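主题：Re: 换季绗缝盖毯和印花毯的叠放顺序
发件人：Shu-fen Hung
日期：2024年11月20日
收件：家纺收纳与护理邮件列表

Campos 兄，各位：

先引原信，再逐条回复。原信较长，与叠放无关的段落已删。

> 家里床上现在是四层：最下面是印花床单，上面一条缎面的，
> 再上面一条粉色毯子，最上面是绗缝的薄盖毯。
> 问题有三：
> 一、绗缝层总往一边滑，早上起来边缘全乱。
> 二、收的时候按什么顺序拆，是整叠卷起来还是一层层叠？
> 三、绗缝层能不能进真空袋？ Perum 的说明书上写可以，
> 但我去年三月拿出来的那条，线迹之间全扁了，晾了很久也没回弹。
> 另外，印花毯的图案面朝里还是朝外折，有没有讲究？
> Campos

第一条，滑移。原因一般在相邻两层的摩擦差。缎面对绗缝面的摩擦最小，两者不要直接接触，中间必须隔一层起绒或针织的毯子。你现在的顺序已经满足这一点，所以问题多半出在绗缝层本身：尺寸比下面的毯子小，四边没有压住，夜里翻身时整片随人走。做法是把绗缝层的上沿退到毯子上沿以下一掌宽，然后把毯子上沿翻下来压住它。床尾一侧塞进床垫，两侧自然垂下，不要塞。两侧都塞紧以后，横向拉力会集中到线迹上，时间长了针孔变大，填充物从针孔往外钻。
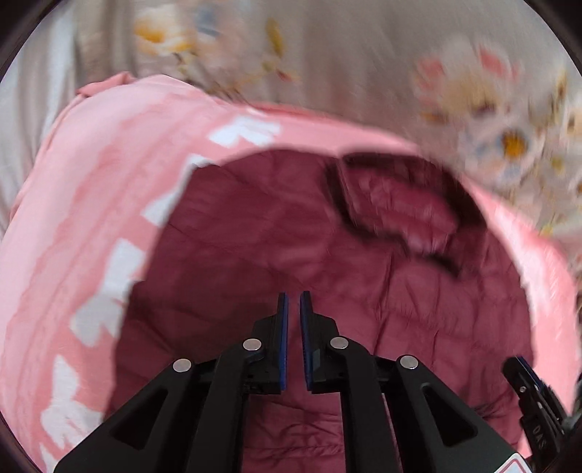 翻下来的毯边宽度以 38 厘米为宜，窄了压不住，宽了胸口太厚。翻好以后用手掌从中间往两侧各推一遍，只推面料，不要拍打。拍打会让填充物在格子里结团，薄盖毯尤其明显。绗缝层上的浅皱不必处理，那是线迹收缩造成的，熨了反而把填充压死。深的折痕另说，挂起来一夜通常能退掉大半，退不掉的多半是收纳时压出来的，见第三条。

第二条，拆的顺序。一律从上往下，一层一层来，不要整叠卷。整叠卷的问题是各层伸缩不同，外圈绷紧，内圈起褶，半年后内圈的褶就成了死褶。具体步骤如下：

1. 绗缝层先拿下来，平铺，对折一次，再三折。不要把折线落在线迹上，落在两道线迹之间。
2. 毯子抖一次，检查有没有钩丝。针织毯的钩丝用钝针挑到背面，不要剪。
3. 缎面层单独处理。缎面怕硬折，建议卷在纸筒上，外面包一层棉布。没有纸筒的，折线处垫一条毛巾也可以。
4. 印花床单洗净晾透，最后叠，放在整摞的最下面。它最耐压。

晾透的标准：我用的是 Casden 那种小湿度计，夹在叠好的布层中间放 2 小时，读数和房间一致才算干。手摸不准，缎面摸上去总是凉的，容易误判成潮；绗缝层正好相反，表面干了，里面还没有干。

第三条，真空袋。我的意见是绗缝层不进真空袋，不管说明书怎么写。抽真空以后填充纤维长时间处于压缩状态，线迹附近最先失去弹性，你说的线迹之间全扁就是这个现象。已经扁了的，可以试低温烘干，放两个干净网球，每次 20 分钟以内，中途取出来抖散。能恢复多少看填充克重和压的时间，我手上那条恢复得不算好。克重在 500 克以上的厚被，偶尔抽一次问题不大，但也不要抽到板硬，留三成空气。薄盖毯请直接用棉布袋，Cirnby 的那款带侧窗的够用，缺点是拉链齿粗，装的时候要用手挡着面料。

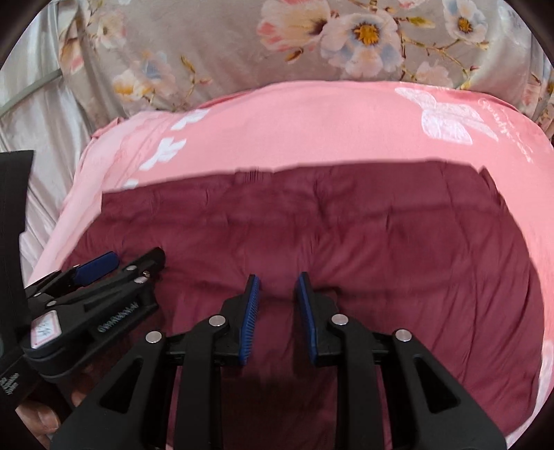
印花毯的折法，先分清图案是印上去的还是织出来的。织出来的随意折，印上去的图案面朝里，两个图案面之间衬一张无酸纸或者旧棉布，避免长期受压后印料互粘。大面积的浅色图案要特别注意，例如鲑粉色底上印一只大白蝴蝶、旁边再斜着一行白色花体字的那种毯子，折线应当避开蝴蝶，从没有图案的底色处过。花体字笔画细，如果是胶浆印，反复在同一条线上折，笔画处会先裂。每次收的时候换一条折线，比什么保护措施都有效。另外，深酒红一类的绗缝布第一次用之前，请拿湿白布在背面不显眼处压一分钟，看是否掉色。掉色的话先单独洗到水清，再和浅粉的毯子叠在一起用。这一步省不得，粉底白花上染了红，基本洗不回来。

还有一个问题你没问，顺带说一下。防虫片不要直接贴着缎面和印花面放，用纸包好，放在布袋的角上。樟脑类和合成类不要混用。柜子底层垫高 3 厘米，留出通风。梅雨季之前打开柜门通一次风即可，不必全部取出来晒，缎面尤其不能暴晒。

关于填充克重和回弹的关系，列表存档里以前讨论过，标题里有“回弹”二字，可以搜到。当时争论的是羽绒，结论不能直接套到化纤上，但测厚度的方法可以借用：四角和中心各量一次，取平均，收纳前后各做一遍，记在布袋的标签上。

如果你那条绗缝层的洗标还在，请把填充成分和克重抄一下发到列表里，我再看烘干温度能不能往上提一档。

洪 Shu-fen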